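4.2 What ends up in the bin

I should say something about the bins, because they turned out to matter more to this paper than I expected when I started. I came to the study wanting to know how people sort their belongings when they move house or clear a room. I had my categories ready (kitchen, toys, papers, clothes) and a nice coding sheet with a row for each. Then I looked at what people were putting together, and the coding sheet went in a drawer for most of May.

The thing is, almost every household in our study had at least one container that refused to be a category. My participants called it the junk bin, the misc bin, the "later" bin, and in one case just "Cunon," after the brand on the side of the old storage tub it used to be. For the rest of this section I'll call them mixed bins. We logged 336 containers in total across the participating households, and 90 of those were mixed by the definition in Section 3 (items from three or more household categories, with no divider or bag between them). That is more than a quarter of everything people kept in boxes, tubs, and drawers!

I want to push back a little on the way mixed containers get treated in the tidying literature, which tends to see them as leftovers, the stuff that didn't make it through the sorting. When I asked people to talk me through theirs, they very rarely sounded like they were describing a failure. One woman told me hers was "the bin for things that are fine." She meant that nothing in it was broken, nothing in it was urgent, and she'd know where to look if somebody wanted one of those things. I've thought about that sentence a lot (probably more than she has).

Mohandas Amin, who did the second round of coding with me, was the first to notice how often toys and kitchen things turned up together. I'd been coding those pairs as accidents. He went back through the logs and found that they were the single most common pairing in the mixed bins, ahead of papers with chargers, and well ahead of anything involving clothes. We argued about it over several lunches. My view was that both kinds of object are small, plastic, brightly colored, and used on the floor or the table by the same children, so of course they travel together. His view was that they get picked up by the same adult at the same time of day, usually somewhere near 6 p.m., and that the color has nothing to do with it. I still like my version, but his fits the diaries better, and I've used it in the model in Section 5.

Figure 3 shows the kind of mix I mean, in an open gray metal bin on a wooden tabletop. There's a white toy dog with black markings lying on its side toward the back, with a brown-and-white figurine next to it, and then you come down the left wall to utensils and bright yellow plastic. A package with an orange-and-white pattern is in there too. By our scheme that's toys, kitchen, and a packaged item coded separately, which makes it a mixed bin with no argument from either coder.

Two things about bins like this one are worth keeping in mind for the analysis. First, the walls do a lot of work. In the logs, figurines and long-handled things were recorded against a side far more often than in the middle, and when I asked about it people mostly shrugged and said that's where there was room. I suspect they lean the long things first and the rest fills in, but our logging method only gives us the finished state, so I can't say more than that. Second, the lack of a lid changes what people are willing to call storage. Several participants wouldn't let us count an open container at all, on the grounds that it was "still going." We counted them anyway, and flagged them, and the flagged ones are left out of the counts in Table 2.

I also tried a very small follow-up, which I'm reporting here mostly for completeness. I asked 14 of the participants to take one mixed bin and re-sort it however they liked, using the divided Hindivari trays we'd supplied. Everyone finished, and most of them were pretty cheerful about it. When I visited again, though, the trays were holding batteries and hair ties, and the toys and spoons were back in one big container. One man had kept the dividers and thrown a stuffed rabbit across the top of all of them. I don't want to build too much on this (it's a tiny group and they were doing me a favor), but it does line up with what the diaries say: the sorting that lasts is the sorting that matches how things get picked up off the floor.

So in what follows I treat the mixed bin as a category of its own, with its own row on the new coding sheet. Readers who'd prefer to see the figures with mixed bins split by their largest contents can find that version in the appendix. It changes the kitchen totals a fair bit and the clothing totals hardly at all.

Figure 3. Open metal bin coded as mixed: toys, kitchen items, packaged item.
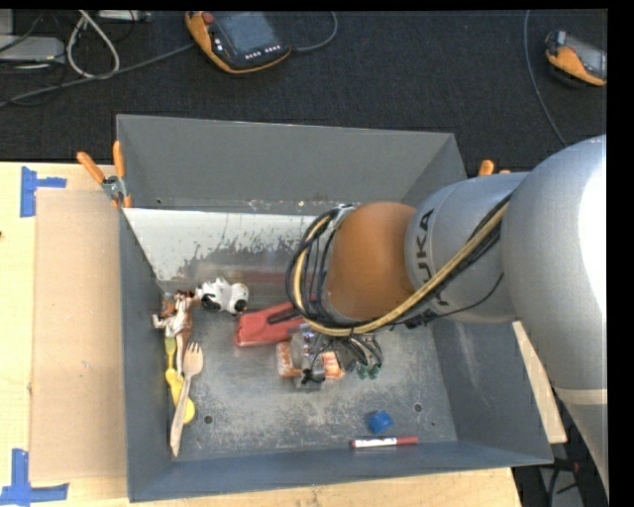 4.3 Labels, and who reads them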